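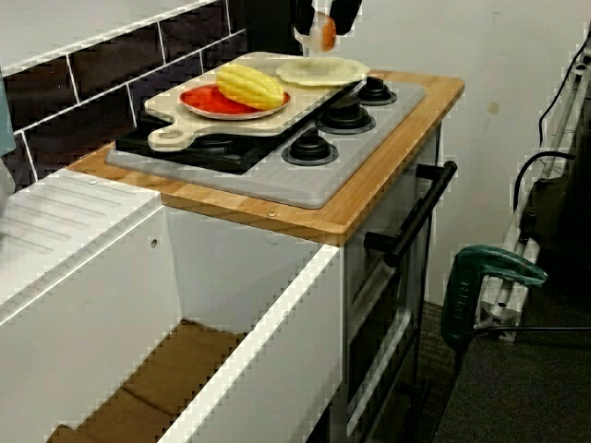 Gereck play kitchen, with the Bikau plate and food set
Reviewed 17/09/2012

We bought the Gereck kitchen in August to replace a plastic one that had split at the hinge. It came in one flat box with a bag of screws and a folded instruction sheet. Assembly took me an evening. The sheet has 19 steps, and step 12 should come before step 11, or you end up taking the side panel off again to reach the oven door.

The counter is the best part. It is light wood with a honey-colored grain and a thick front edge, and the corners don't catch on sleeves. A gray plastic stovetop panel is set into it. Ours went in flush and has not lifted. The screw heads are small, but you can see them, so if you want a perfectly clean counter you will be disappointed.

The burners are black, raised and stepped. They look good, and my son turned out to like setting plates on top of them. Plates do not sit level there. There is also a flat black burner on one side, and that is the better spot for a pan.

The oven has a long black handle that is easy for small hands to grab. The door closes with a magnet. It was weak from the first day and I added a second one from the hardware store.
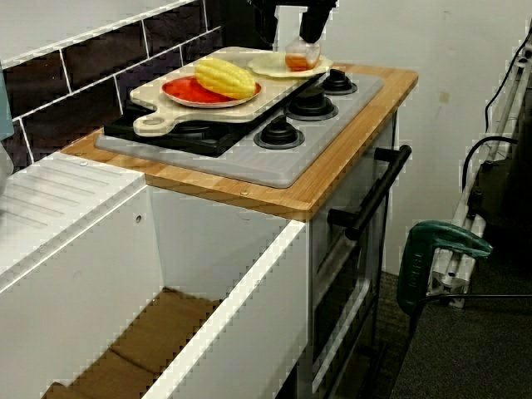
Does the food set come with the kitchen?
The Bikau set is sold separately. The kitchen box has only the cabinet, the counter, the stovetop and the hardware.

I paid 20 dollars for the food set, item 1431 in the store's listing. Cheaper sets are out there. We had one from Dong before this, and the paint came off the carrots within a month. The Bikau pieces are solid color and go in the dishpan with the rest of the toys.
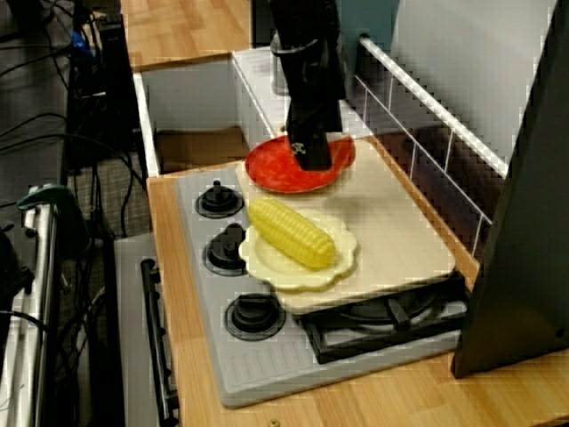 Storage is where the kitchen falls short. There is no drawer, and the hooks sold as an extra do not fit our side panel. The open compartment behind the stove helps a little, but small pieces get pushed to the back of it. For now the loose food lives in a shoebox. The plates don't need much space, and the cream one with the scalloped rim is big enough to hold the corn cob without it rolling off, so those two get put away together. The cutting board is harder to place and mostly stays on the stovetop, where it hides a burner.

I looked at the Plavov kitchen too. It has a sink and a drawer, but the counter is printed board and it wobbled in the store. I would still pick the Gereck for the counter. Four stars out of five, with one off for the oven magnet and the missing drawer.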